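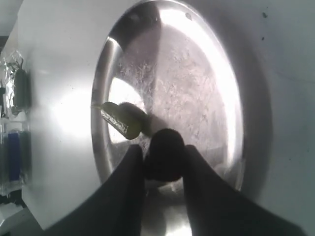

Steel bowl with a green, pickle-shaped item near the rim.

Cleris Bowl Set: read this before you use it

What it is
Pictures of kitchen bowls and the things people put in them, sorted by bowl material and by contents. Compiled by Nataša Krasniqi, with labels checked by Costel Dumitrescu. Version of 10 Feb 2018.

Size
500 pictures, 100 of them steel bowls.

Labels
Each picture gets a material, a content tag and a surface tag (clean, marked, unclear). I don't put much faith in the surface tag. Pale speckling on steel can be scratches, water spots or residue, and a still picture won't settle it. Costel wanted "dirty" as a fourth value. I said no, and I would say no again.

Content tags are better, but not by much. "Pickle" and "small cucumber" were separate tags until September. They are now one tag, "green, long", and 60 labels changed as a result. If your work depends on telling the two apart, use something else.

Known problems
Glare on polished steel hides part of the inner wall. Dark patches next to an item may be shadow or a second item — we tag these "unclear" and leave them alone. Bowl size is a guess throughout, so don't use that column for anything that matters.

Fixes
Send corrections to Nataša with the row number and the tag you would use.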